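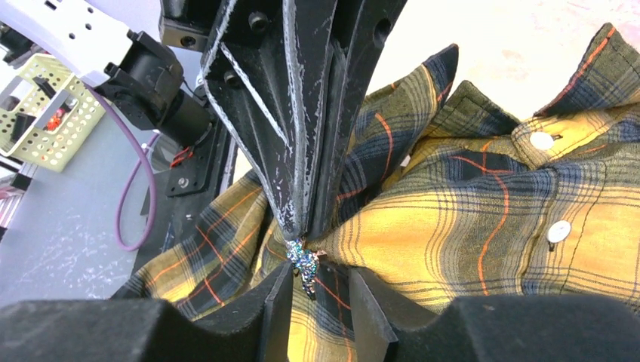
The bus to Stusmont leaves Plendine at twenty past six in the morning and takes the better part of two hours, most of it uphill. By the time it stops outside the climbing shop the sun is on the top third of the cliffs and the valley floor is still cold enough for gloves. Half the passengers get off with ropes. The rest carry on to the reservoir.

Stusmont has been a climbing village for a long time, but the via ferrata is newer. It runs up the east wall in 22 marked sections, with steel cable for clipping into and iron rungs where the rock is blank. You don't need to be a climber to do it. You do need a harness, a helmet and a proper via ferrata lanyard with a shock absorber, and you need to be all right with looking down between your feet.

I went up on a Friday in September with Xiaoqing Lu, who has guided here for nine seasons. She checked my harness twice at the shop and again at the bottom of the first ladder. Then she told me to keep one clip on the cable at all times, move the other past the anchor, and only then move the first. She made me say it back to her.

The first four sections are easy. The route slants left across a broad ledge with juniper growing out of the cracks, and there is time to get used to the clips. After that comes the Dallel, a narrow chimney named after the farm below it. It is 30 metres high and smells of sheep. The rungs are set quite far apart, and anyone under about five foot four will have to use the rock for their feet in places. Lu is five foot two and went up it while eating an apricot.

Above the Dallel there is a bridge. It has one cable for the feet and two for the hands, and it crosses a gully that holds old snow into July. I had been worrying about it since the bus. It moved a good deal more than I expected, mostly sideways, and my arms were tired by the far end because I had been holding on far too hard. Lu said most people do. The trick is to push outwards on the hand cables a little and look at the opposite anchor.

If the bridge doesn't appeal, a path turns off just before it and goes down through the beech wood to the road. It takes an hour and the signs are good.

The upper half is steeper and more enjoyable. The rock changes from grey to a rough orange, the holds get bigger and the valley opens out to the south. We stopped for lunch at a bench cut into the cliff, where paragliders went past below us. A tandem flight can be booked in the village if you want the same view with less effort, though flights stop when the afternoon wind gets up.

The top is at just over 2000 metres, on a flat meadow with a cairn and a water trough. We reached it at ten to two. The walk down the back takes two hours and is hard on the knees, so poles are worth the trouble of carrying.

Back in the village we ate at Đào, a small Vietnamese place beside the bakery. It has six tables, and the noodle soup comes in bowls the size of a washing-up basin. It fills up early at weekends.

**If you go**

The route is open from late May until the first snow, and closes in thunderstorms. Start before nine in summer to be off the top by mid-afternoon. Harness, helmet and lanyard can be hired at the climbing shop by the bus stop – bring your own gloves, as theirs are well worn. Guides take groups of up to four and should be booked a week ahead. The last bus to Plendine leaves at ten past seven.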